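Pranwood School District
Norovirus and Stomach Illness: Frequently Asked Questions for Families

Last updated in August. Questions not answered on this page can be sent to the health services office at the district building.

Why is the district publishing this page?

Lornano Elementary had a cluster of vomiting and diarrhea in the spring. The school has 1,463 students, and 63 of them were sent home or kept home with symptoms over two school weeks. Many families called the front office with the same questions, so we have put the answers in one place before the new school year begins.

What is norovirus?

Norovirus is a very contagious virus that causes vomiting and diarrhea. People often call it stomach flu, but it is not related to influenza and the flu shot does not protect against it. Most people get better in one to three days without treatment.

What are the symptoms?

The most common ones are nausea, vomiting, watery diarrhea and stomach cramps. Some children also have a low fever, a headache or body aches. Symptoms usually start 12 to 48 hours after contact with the virus.

My child threw up once and now feels fine. Can they go to school?

No. Please keep your child home until 48 hours after the last time they vomited or had diarrhea. A child who vomits at 10 a.m. on Monday and has no more symptoms may return on Wednesday after 10 a.m. Most families find it easier to wait until the next morning, and the absence will be excused either way.

Do I need a doctor's note?

Not for absences of three school days or fewer. Call the attendance line or use the parent portal and choose "stomach illness" as the reason. For longer absences, the school nurse will call you.

Who decides that there is an outbreak?

The school nurse reports unusual numbers of sick students to the county health department. The department reviews the reports and decides whether to declare an outbreak. Margit Strand, the district's lead nurse, is the contact for the county during that time.

Will I be told if there are cases in my child's class?

If three or more students in one classroom have symptoms in the same week, families in that class get an email and a text message. We do not name students or staff who are sick. If you are not getting district messages, check that your phone number is correct in the portal. 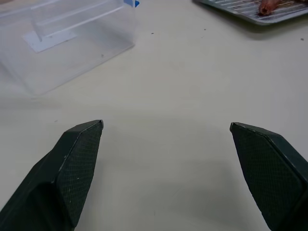 Schools that have a declared outbreak also send a notice to all families. Notices are available in English and Spanish. For other languages, call Ylva Viklund in family services and she will arrange a phone interpreter.

Does hand sanitizer work?

Alcohol hand sanitizer does not work well against norovirus. Soap and running water are much better. Students are asked to wash for 20 seconds after using the bathroom and before eating. Sanitizer stays in the classrooms for other germs but should not replace hand washing.

How are classrooms and bathrooms cleaned?

During an outbreak, door handles, faucets, desks and lunch tables are cleaned twice a day with a product that is labeled as effective against norovirus. When a student vomits in a classroom, the class moves to another room while the area is cleaned and aired out. Edvin Eide in facilities can answer questions about the products used, including for children with asthma or allergies.

What about the cafeteria?

The salad bar and shared serving utensils are closed during an outbreak and meals are served by staff. Kitchen workers with symptoms must stay home for 48 hours after they stop, the same as students. Birthday treats and other shared food from home are not allowed until the outbreak is over.

Can my child go to practice or after-school care?

The 48-hour rule applies to all activities on school property, including sports, band, the bus and the Skama after-school program. Skama keeps its own sign-in sheet, so please let them know separately when your child will be absent.

How do I clean up at home?

Wear disposable gloves. Wipe up vomit or diarrhea with paper towels and put them in a sealed plastic bag. Clean the area with soap and water, then use a bleach-based cleaner and follow the directions on the label. Never mix bleach with other cleaners. Wash soiled clothes and bedding on the longest cycle and dry them on high heat.

How long can a person spread the virus?

People are most contagious while they are sick and for the first few days after. The virus can stay in the stool for two weeks or more, so careful hand washing should continue after your child is back at school.

When should I call a doctor?

Call if your child cannot keep liquids down, has bloody stool, has a high fever, is very sleepy or fussy, or shows signs of dehydration such as a dry mouth, crying without tears or very little urine. Infants can get dehydrated quickly, so call early.

Will schools close?

Closing a school is rare and is decided with the county. Lornano stayed open in the spring. If a building does close, families will be notified by 6 p.m. the evening before whenever possible.

How will my child make up missed work?

Students get one extra day for each day missed. Teachers post assignments online by 4 p.m. For absences longer than a week, contact Siv Amundsen in student support.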